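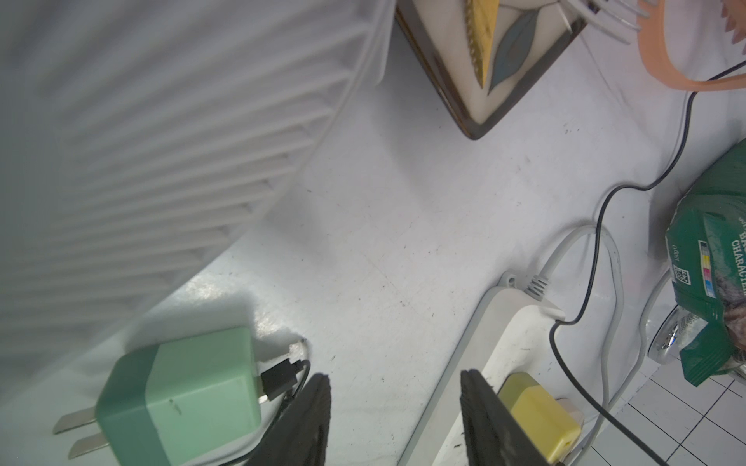 Can I plug three or four phone chargers into one power strip and leave them there the whole day?
Small chargers take very little power, so a strip in good condition can carry several of them. Look at the number of watts printed on the strip and keep heaters and kettles away from it.

Power strip on the table: how do you keep it in order?
Board: Home and Small Rooms

nustitetti_fan
Posted Jun 27, 2019
I put the question and answer from our board's help page on top, so we do not need to repeat that part. My own question is more about order than about watts. I have a small flat and one table for everything, and the power strip lives on it. The chargers are all different colors, one yellow, one mint green, and the cables go where they want. In May I bought a cable box from Nustitetti. It looks nice, but the lid does not close when a bigger charger is inside. So the box went to the closet and the strip is again on the table.

What I want is simple: every charger has its place, and I can pull one out without moving the others. How do you do it?

plainsocket
My advice is to take the strip off the table. Screw it under the table top or on the back leg. The table is for eating and working. I did this with my old desk and I would not go back.

nustitetti_fan
I thought about it, but I rent the table together with the flat and I may not make holes. Also my back is not good, and I do not want to go on my knees each time I charge the phone.

Moss_and_Tea
I agree with you, on the table is fine. I keep mine along the wall side and I give each thing a fixed socket. The charger which moves the most goes at the end of the strip, and the one that never moves goes near the cord. In the middle I leave a free socket when I can —

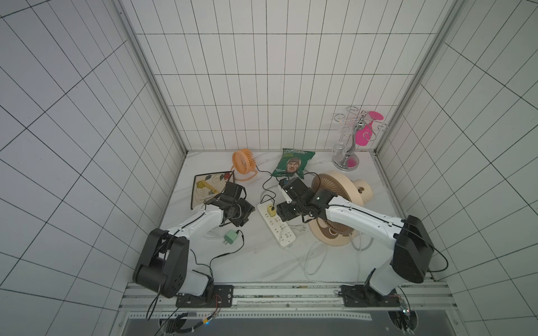
— and this free socket is very useful, since wide chargers like to sit over their neighbor. If you put them side by side you lose one place anyway. Before I decide the order, I take everything out, wipe the strip with a dry cloth with the wall plug out, and then put the chargers back one after another. It takes a few minutes. Different colors are a help here. With mine all in black I had to put tape on them to know which is which.

plainsocket
The free socket I accept. But a strip on a table where somebody eats, I still don't like. One glass of water and you have a problem.

bang_2245
plainsocket is right about water. I use a Bang strip with a switch, and when I set the plates I switch it off and push it to the window sill. Not elegant, but it works for me. I also keep one small tray for the forks and knives, so they do not travel over the table and end up between the cables. Metal things and open sockets should not be close neighbors.

nustitetti_fan
The tray is a good idea. I have a ceramic one with flowers that does nothing except collect keys. What do you do with the long cables? Mine is a thin black one, and it makes a loop over half of the table. I tried the Wedia clips with glue on the back, and they fell off after 26 days.

Moss_and_Tea
Did you clean the table with alcohol before? On a smooth table the glue needs a really clean place, even small crumbs and dust are enough to spoil it. But for a long cable I would not use clips at all. Fold it in a flat eight, put a soft band in the middle, and leave free only the length you need. Don't pull the band tight, and do not bend the cable close to the plug. There it breaks first.

bang_2245
Or buy a short cable. I paid little for mine, and the whole loop was gone.

nustitetti_fan
Short cable does not reach my chair. So it will be the flat eight. I made now this plan: yellow charger at one end, then a free place, then the plug with the thick cord, then the green one. The tray stays next to it with fork and knife, but with a hand of distance between. The old box I will give away, maybe somebody has smaller chargers than me.

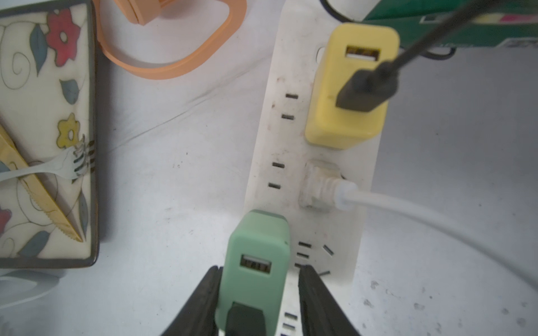
Tristis
I would change one thing in the plan. Put the thick cord last, at the end which is nearest to the wall outlet. A heavy cord pulls the strip a little every time somebody touches it, and in the middle it also lies over the sockets beside it. And for the tray, I prefer it on the other side of the table. A hand of distance becomes no distance after one dinner.

Moss_and_Tea
I do not agree about the cord. In the middle it keeps the strip from turning, at least on my table. If it lies over the sockets, you can lead it out to the side.

Tristis
Maybe it depends on the strip. Mine is very light and it turns in any case. I put two small rubber feet under it, the kind for cutting boards, and since then it stays where I leave it.

nustitetti_fan
Rubber feet I have at home! I will try the cord in both places and keep the one which annoys me less. The tray goes to the other side, you convinced me.

plainsocket
And the water glass?

nustitetti_fan
The glass goes to the kitchen — I promise.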